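Ingvarsson garment steamer, after four months in a small apartment

I bought this steamer in April, when my old iron started to leave brown spots on my shirts. I live in Brorkthorpe, in an apartment where the ironing board can only stand open if the bedroom door is closed, so the idea of ironing without a board was very attractive to me. I paid 79 dollars for it in the Jarnville store. My sister paid less for hers on the internet, but the store let me hold it in my hand first, and for me this was important because I have a weak wrist.

First, what is in the box. You receive the steamer, a brush that clicks on the front, a glove for the heat, a small measuring cup and a booklet in 4 languages. The English part of the booklet is not very well written, and I say this as a person who learned English at the age of thirty. It says "do not steam on the body" on three different pages but it doesn't say how to empty the tank. You must turn the steamer over above the sink and open the gray plug.

The steamer heats up fast. I put the water in, I go to choose my socks, and when I come back the light is green. One full tank is enough for two shirts and one pair of pants, if the pants are not linen. For linen you will need a second tank, and some patience.

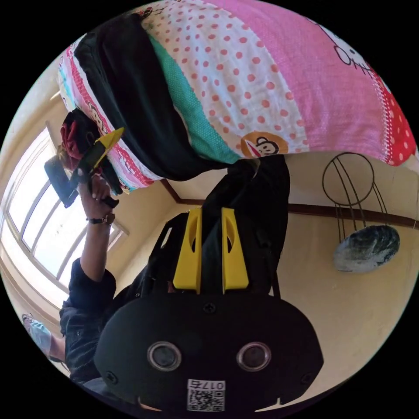 Cotton is the fabric where I have mixed feelings. A T-shirt becomes nice in one minute. A cotton shirt with a collar becomes acceptable, but the collar never has the sharp line that an iron gives. I tried with the brush, without the brush, with the shirt on a hanger and with the shirt flat on the bed over a towel. Flat was the worst, because the steamer began to spit water when I held it too low. The booklet promises that it works "at any angle." I don't agree with this. If you keep it standing up, like you hold a hair dryer, it doesn't spit.

Black clothes were a nice surprise. With my old iron I always got those shiny places on the seams of black trousers. With steam there is no shine at all, and the brush picks up a part of the lint too. Not all of it, so I still keep my lint roller.

My neighbor Tshepo Kekana borrowed the steamer for a wedding in Greltwood and used it on a rented suit. He liked it so much that he asked me the model number, and then he bought a different one, with a bigger tank. He let me try it for an evening. His is better for a family, I think, but it is heavy like a full kettle, and after one dress my wrist was hurting. So please consider the weight before you consider the tank. 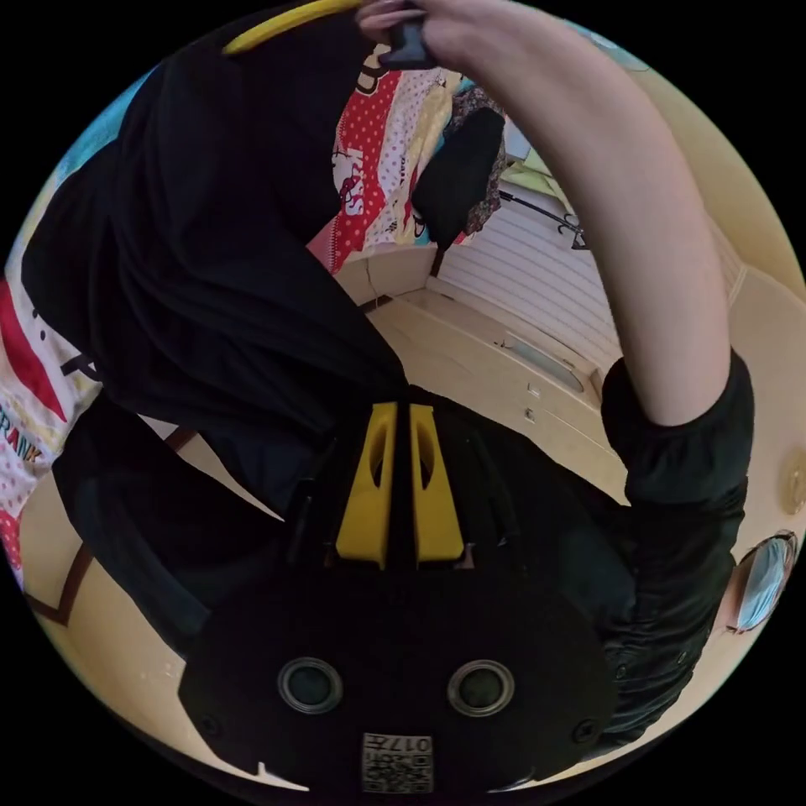

About the cable: it is long enough to reach from the outlet near my window to the closet door, where I hang everything. It doesn't turn at the place where it enters the handle, so after some weeks it gets twisted and you have to let it hang and unwind by itself. A small problem, but every time I see it I am a little annoyed.

The water is a more serious subject. We have hard water in our building. After two months I saw white dots on a navy blouse, and I understood that they came from the steamer. They went away with a wet cloth. I wrote to the company and a man with the name Sipho Mthembu answered me the next Thursday, very politely. He told me to fill the tank half with white vinegar and half with water, let it stand for one night, and then steam into the sink until it is empty. I did this and the dots didn't come back. The smell stayed for two days, so don't do it before an important meeting. Now I use filtered water only.

For curtains I can recommend it fully. I steamed mine while they were hanging, and I didn't have to take down even one hook. Bedding I don't steam, life is too short and the tank is too small.

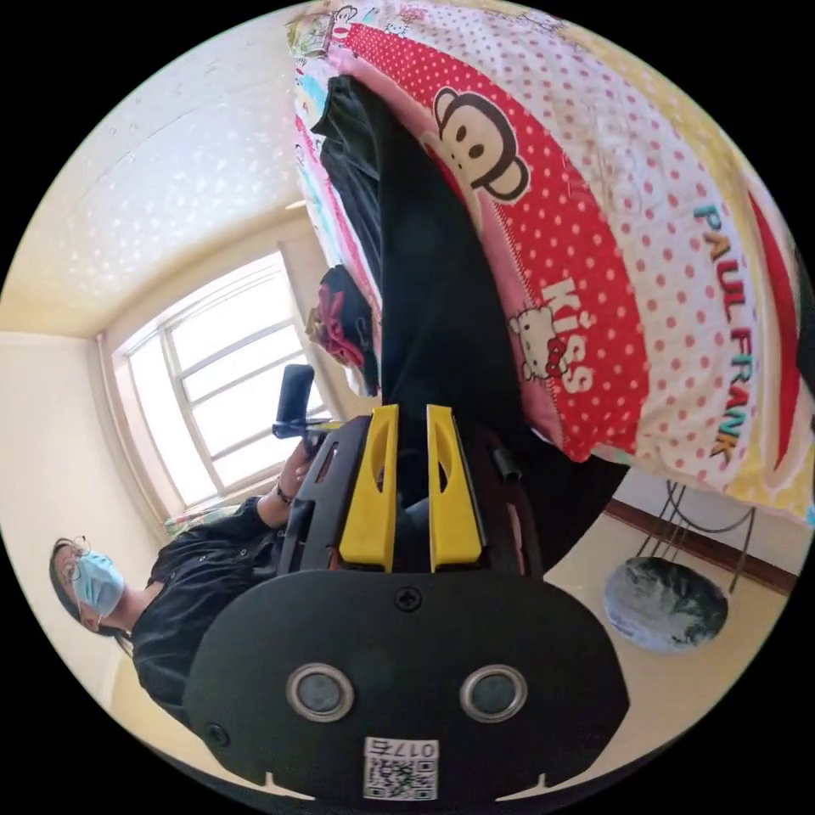
Saturday morning, before the second pile.

Some things I would change if they asked me. The button must be pressed all the time, there is no lock, and my thumb becomes tired. The measuring cup has lines which you can't read when it is wet. And the heat glove is made for a much larger hand than mine, I use an oven mitt.

Is it a replacement for the iron? In my case almost. I kept the old iron for collars and for sewing, and I cleaned the plate finally, so it doesn't leave spots anymore. The board now lives behind the closet and I take it out maybe once in a month.

I give it four stars from five. I would buy it again at the same price, but I would buy the filtered water on the same day.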